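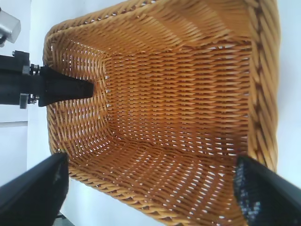

Figure 1. Woven basket with a braided rim.

Household Storage and Waste in Shared Student Accommodation
Project report, Department of Consumer Studies, Cindlow College
Submitted Oct 9, 2020

1. Background

The project examined how students living in shared houses store everyday goods and how often those goods are thrown away unused. The work was carried out in the Mahawong district of the town, where most second-year students rent privately. Earlier coursework at the college had dealt with food waste in halls of residence, but shared houses had not been covered.

2. Method

A questionnaire was delivered to 100 addresses in January. Completed forms were received from 27 households. Each household was then asked to keep a diary for four weeks, recording any item of food, cleaning material or stationery that was discarded before it had been used up. Diaries were collected by hand and the entries were typed into a single table. Entries that could not be read were left out.

3. Results

The diaries contained 3641 entries in total. Food made up the largest group, with bread, salad leaves and milk recorded most often. Cleaning products came second, mainly because several tenants in one house had bought the same item without telling each other. Stationery was rarely discarded.

Households that kept shared goods in one open place reported fewer duplicate purchases than those in which each tenant used a separate cupboard. Open containers such as baskets and trays were preferred to lidded boxes. Several respondents stated that they forgot what was stored in a closed box, particularly on high shelves. Two landlords had supplied Viloron shelving units, and tenants in those houses rated their kitchens as easier to keep in order.

4. Limitations

The response rate was low and the households that replied may have been more interested in the subject than the rest. Diary keeping became less regular in the final week. The term "discarded" was also understood in different ways, and some households did not record leftovers given to neighbours.

5. Recommendations

It is recommended that the college accommodation office include a short page on shared storage in its guide for new tenants. A further study should weigh discarded food directly and should begin earlier in the academic year.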